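Table Tips: Recording Bottle and Mug Moves With a Hand-Held Gripper

Posted 2018-09-10 by Sorcha Keogh, Kotura workshop pages

The Kotura method teaches a robot arm from recordings a person makes by hand. You hold the gripper, the camera rides on it, and you do an ordinary job at an ordinary table. The arm never has to be in the house. We have 1444 usable recordings now, and the tips below are what we tell people before they start a session at home.

Leave the shelves alone. Eugénie Le Goff compared two sets of recordings, one made against a blank wall and one made in furnished rooms. The arm trained on the blank wall set picked up the bottle in 40 percent of tries when it was moved to a new room. The arm trained in furnished rooms managed 80 percent. Books, plants and chairs behind the table are fine. Do not clear them out for a session.

Clear a path, though. The gripper is wider than your hand and you will knock things with the outside of the fingers. Keep stacks of books a hand's width back from anything you plan to pick up.

Use a clear bottle at least part of the time. Clear plastic and pale liquid are hard for the software, and it needs the practice. Leave the label on. Tighten the cap before you start and check it again after a break.

Close on the body of the bottle, below the shoulder. If you grip on the slope, the bottle creeps down between the fingers as you lift. Squeeze slowly until both fingers touch, then a little more. A soft bottle will dent if you rush it.

A bottle, and a mug with its coaster, will keep you busy for a whole session.
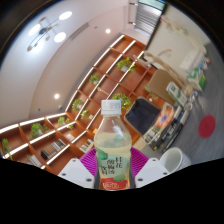

The bottle between the fingers, cap up.
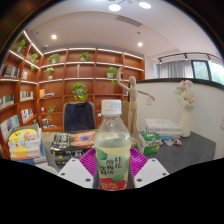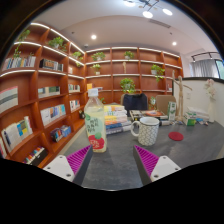 Gray table with the bottle, the mug and the red coaster. 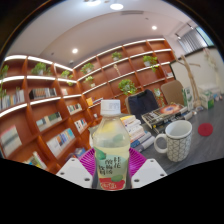
Change the layout between takes. Swap the mug to the other side, turn the handle, slide the coaster a few inches. Small changes are enough. In our first batch people put everything back in the same spot every time, and the arm learned the spot and ignored the mug. We had to throw that batch out.

Start every take with the gripper back from the table and both fingers open. Count to 2, then move. The pause gives the tracking time to settle, and it makes the takes easier to split later.

Move at the speed you would use to set a full cup in front of a guest. Fast wrist turns blur the picture. If you catch yourself swinging the gripper around, stop and do the take over.

For mugs, come in from above with one finger inside the rim and one outside. Beginners like to go for the handle, but the handle lets the mug rotate. Lower it until you feel the coaster and open the fingers before you lift away.

Lighting: leave the room lights on and the blinds however they normally are. Just don't change either one in the middle of a take. A lamp aimed straight at a glossy mug leaves a white patch where the rim should be, so turn it aside.

Keep bad takes if the mistake was small and you fixed it. A bottle that wobbles and gets steadied is useful to us. A bottle that goes over is a spill on the table, and you can delete that one. Have a towel within reach.

Wipe the finger pads with a damp cloth after each session and let them air dry. Dust in the ridges makes them slip. Check the mounting screws while you are at it and snug any that have worked loose, by hand only. The plastic strips easily and spare mounts take us a while to print.

Label your files with the room and the object before you put the gripper away. Eugénie sorts them all herself and she will write to you if they come in blank.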